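When the arm won't let go

The test kitchen at Wysocka takes up the back half of a former print shop. The engineer who runs it agreed to talk about the fault that stopped work there in June, on the condition that we keep to what went wrong and leave the funding out of it.

The trouble was with release. On run 631, the arm closed on a handle, finished its pull and was told to open. It kept holding. "The log said open. The software believed it was open, so it started the next move," she says. The arm swung toward the back of the counter with the handle still in its grip, and a glass jar went over. She hit the stop button. The jar survived.

It took the team 2 weeks to find the cause. A connector at the wrist had worked itself partly out, and the gripper's position reading froze at its last good value. The controller, a Juvora unit, had no rule for a reading that stops changing. "It looked like a healthy signal. It just never moved."

Why had the connector come loose? She puts it down to cable routing. The loops near the gripper were tied too tightly, and every full turn of the wrist pulled on them a little. The previous kitchen, at Ilau, used a shorter reach and never had the problem.
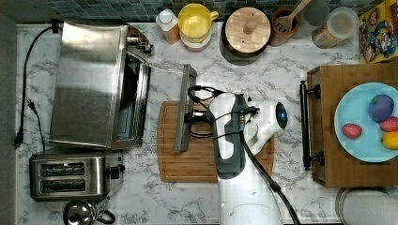 What changed afterward

There are now two checks before the arm leaves a handle. The first asks whether the reading has changed since the open command. The second backs the arm off slowly and watches the motor load. If the load climbs, everything stops and a person has to clear it.

The checks add time to each run, and some of her colleagues at Biteo, who supply the task software, would like the second one dropped. She has refused. "I'd sooner be slow. Next time it could be somebody's hand by that jar."

The ties have been replaced with looser ones, and the connector is inspected after every 80 runs. She would like a locking connector, but the part has been on order since the repair.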